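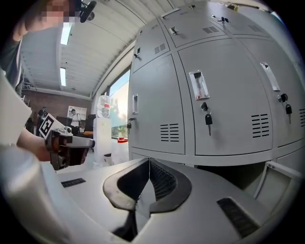 Locker Room at Trastcombe: Gallery

Our changing room was closed for most of August, and now it is open again. Many members asked me how the work was going, so I put my small notes together on this page. The budget was 4000, and we finished with 50 left, which went to new hooks for the showers.

The lockers
Light gray steel, as the members voted. Telma Ibarra wanted green, but green had a waiting time of 8 weeks. Please do not put stickers on the doors. The old ones took Gervasio Acuña two evenings to scrape.

Under the lockers
The space below stays free, so the floor can be mopped. Shoes which are left there overnight will go to the lost and found box near the office.

Keys
Each member receives one key. A second key costs 8, and you can ask for it at the desk after 5 p.m. Wenceslao Mansilla keeps the list, please write your name in clear letters.

What to keep inside
Towels, shoes, soap, a book if you like. No food, please, also not for one night. Wet clothes should go home with you in the evening.

The old lockers
They went to the rowing club in Plumness, where Maximiliano Fuentealba has already painted them. He promised to send us pictures, and I will add them to this page when they arrive.

If your door does not close well, tell Corey Stubbs the number of the locker and he will look at the hinge.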